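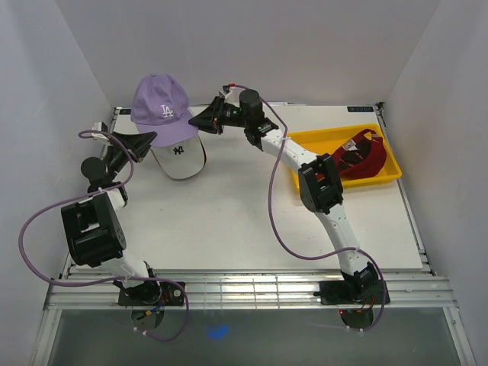
모자를 쓰는 사람이 되기까지

2022년 10월 28일

저는 어렸을 때 모자를 싫어했습니다. 어머니가 여름마다 제 머리에 하얀 천 모자를 씌우셨는데, 턱 아래에 고무줄이 있어서 목이 간지러웠습니다. 학교 가는 길에 모퉁이를 돌면 바로 벗어서 가방에 넣었습니다. 어머니는 제 이마가 탄 것을 보고 다 아셨을 텐데, 말씀은 안 하셨습니다.

제가 자란 Lekedov는 바람이 많은 동네입니다. 바다에서 언덕 쪽으로 바람이 올라오기 때문에 모자를 쓴 사람은 항상 한 손으로 모자를 잡고 걸어야 합니다. 할아버지는 납작한 모자를 쓰셨고, 그것을 잡지 않아도 날아가지 않았습니다. 어떻게 그렇게 되는지 여쭤 보았더니 머리가 커서 그렇다고 하셨습니다. 저는 그 대답을 꽤 오랫동안 믿었습니다.

한국에 와서 처음 산 물건 중의 하나가 모자였습니다. 6월이었고, 햇빛이 생각보다 강했습니다. 그때는 한국어를 아직 잘 못해서 가게 직원에게 "모자를 입어 봐도 돼요?"라고 물었습니다. 직원은 웃지 않고 "네, 써 보세요"라고 대답했습니다. 저는 그 말을 듣고 무엇을 쓰라는 것인지 몰라서 가방에서 볼펜을 꺼냈습니다. 지금 생각해도 얼굴이 뜨겁습니다.

제 모국어인 터키어에서는 옷도 신발도 같은 동사로 말할 수 있습니다. 한국어에서는 옷은 입고, 신발은 신고, 모자는 쓰고, 장갑은 끼고, 목도리는 두릅니다. 안경은 쓰기도 하고 끼기도 합니다. 우산도 씁니다. 편지도 쓰고 돈도 쓰고 약도 씁니다. (쓴 약을 말할 때는 또 다른 "쓰다"입니다.) 저는 공책 한 쪽을 "쓰다"에만 주었는데 자리가 모자랐습니다. "모자라다"도 모자와 관계가 있는 줄 알고 그 옆에 적어 두었다가 나중에 지웠습니다.

그래도 이 동사들을 외우면서 한 가지 좋은 점이 있었습니다. 물건이 몸의 어느 곳에 있는지를 동사가 이미 말해 줍니다. 친구가 전화로 "그거 쓰고 와"라고 하면 저는 "그거"가 무엇인지 몰라도 머리 위를 생각하게 됩니다. 우산일 수도 있지만 그것도 머리 위에 있습니다. 마음에 드는 규칙입니다.

처음 산 모자는 Flondska라는 상표의 남색 야구 모자였습니다. 직원이 추천해 주었고, 저는 거절하는 말을 몰라서 샀습니다. 그런데 그 모자를 5년 동안 썼습니다. 챙 끝의 천이 닳아서 안에 있는 딱딱한 것이 조금 보일 때까지 썼습니다. 산에 갈 때도 쓰고, 머리를 안 감은 날에도 쓰고, 은행에 갈 때도 썼습니다. 은행에서는 벗는 것이 좋을 것 같아서 벗었는데 머리가 눌려 있어서 다시 썼습니다. 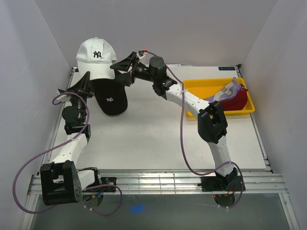 흰 모자와 노란 쟁반

모자를 언제 벗어야 하는지도 저에게는 쉬운 문제가 아니었습니다. 한국 친구들에게 물어보면 대답이 다 다릅니다. 어른과 식사할 때는 벗는 것이 좋다고 하는 사람이 많았고, 카페에서는 괜찮다고 했습니다. 결혼식에 야구 모자를 쓰고 오는 사람은 본 적이 없습니다. 같은 회사에 다니던 Perihan Tekin 언니는 저에게 아주 간단한 방법을 가르쳐 주었습니다. 그 자리에서 제일 나이가 많은 사람을 보라고 했습니다. 그분이 제 눈을 보고 이야기하시면 그냥 쓰고 있어도 되고, 제 이마를 보고 이야기하시면 벗어야 한다고 합니다. 저는 이 방법을 써 보았는데, 제 이마를 보시는 분이 생각보다 많았습니다.

모자를 빠는 방법에 대해서도 조금 쓰고 싶습니다. 저는 이것을 잘못해서 모자 하나를 버렸습니다. 베이지색이었고 제일 아끼던 것이었습니다. 세탁기에 넣고 수건과 같이 돌렸더니 챙이 물결 모양이 되었습니다. 무거운 책을 올려 두었지만 다시 펴지지 않았습니다.

지금은 손으로 빱니다. 미지근한 물에 중성 세제를 조금 풀고, 땀이 묻는 안쪽 띠를 먼저 칫솔로 살살 문지릅니다. 그다음에 전체를 15분 정도 담가 둡니다. 더 오래 두면 색이 나올 수 있습니다. 빨간 모자는 꼭 따로 빨아야 합니다. 헹군 뒤에는 비틀지 말고 수건으로 눌러서 물을 뺍니다. 그리고 머리 부분 안에 마른 수건을 둥글게 넣어서 그늘에 말립니다. 저는 수건 대신 작은 냄비를 뒤집어서 씌워 본 적도 있습니다. 모양은 잘 나왔는데 저녁에 냄비가 필요해서 불편했습니다.

보관은 아직 고민 중입니다. 우리 집은 옷장이 작고, 문 뒤에 못을 박으면 안 됩니다. 처음에는 모자를 겹쳐서 선반에 놓았습니다. 겹치면 자리는 적게 차지하지만 맨 아래에 있는 것을 쓰고 싶은 날이 꼭 있습니다. 그래서 겹친 것을 들어 올리다가 다 떨어뜨립니다. 지금은 긴 끈을 벽에 붙이는 고리 두 개에 묶고, 빨래집게로 챙을 집어서 나란히 걸어 놓았습니다. 집게 자국이 남을까 봐 천 조각을 사이에 끼웁니다. 보기에는 시장 가게 같습니다.

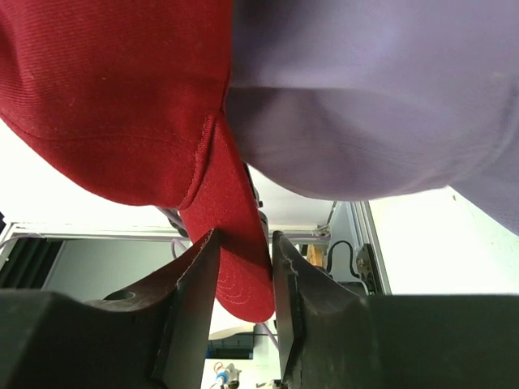 걸어 두면 좋은 점은 아침에 색을 보고 고를 수 있다는 것입니다. 저는 옷을 거의 검은색과 회색으로만 입기 때문에 색은 모자가 맡습니다. 비가 오는 날에는 밝은 색을 쓰고 싶고, 사람을 많이 만나야 하는 날에는 어두운 색을 쓰고 싶습니다. 이유는 잘 모르겠습니다.

지난달에는 오랜 친구 Dilek Oral이 한국에 놀러 왔습니다. 우리는 집 근처의 Feng이라는 찻집에서 만났는데, 서로 17년 전부터 알던 사이인데도 친구가 저를 바로 못 알아보았습니다. 제가 모자를 쓰고 있었기 때문입니다. 학교 때 모자를 가방에 숨기던 사람이 모자를 쓰고 앉아 있으니까 다른 사람인 줄 알았다고 했습니다. 우리는 국화차를 마시고 오래 이야기했습니다. 친구는 제 한국어를 듣고 목소리가 조금 높아진 것 같다고 했습니다. 모자 이야기보다 그 말이 더 놀라웠습니다.

그날 친구와 같이 시장에도 갔습니다. 친구는 아버지께 드릴 겨울 모자를 찾고 있었고, 털실로 짠 것과 귀를 덮는 것 사이에서 오래 고민했습니다. 가게 아주머니께서 아버님 머리가 크시냐고 물으셨습니다. 제가 통역을 했더니 친구는 두 손으로 허공에 큰 동그라미를 만들었습니다. 아주머니는 바로 귀를 덮는 것을 꺼내 주셨습니다. 저는 할아버지 생각이 났습니다.

저도 하나 사고 싶었지만 참았습니다. 요즘 Flulto에 단어장을 만들고 있는데, 단어를 600개 넣을 때까지는 새 모자를 사지 않기로 저 자신과 약속했습니다. 아직 많이 남았습니다. 어제는 "챙", "땀띠", "눌러쓰다"를 넣었습니다. "눌러쓰다"는 소리도 좋고 뜻도 좋습니다. "뒤집어쓰다"도 넣으려고 했는데 사전을 보니 뜻이 여러 가지라서 다음에 천천히 공부하려고 합니다.

혹시 벽에 자국을 남기지 않고 모자를 거는 방법을 아시는 분은 댓글로 알려 주세요. 어젯밤에 고리 하나가 또 떨어졌습니다.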